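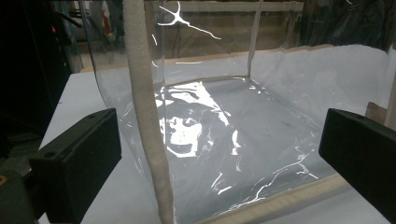 Clear storage boxes are back at Skandby this Saturday

Good news if you missed out last time! The see-through vinyl boxes with the beige edging are back at Skandby from Saturday, and I'm already making room on my sewing table (sweaters first, then the yarn). They crinkle a bit, but I love being able to see what's inside without digging. Doors open at 10, there are 60 in this batch and it's a limit of 2 per person, so come early. The Lerkero shop gets its own 30 later in July. Bring a bag!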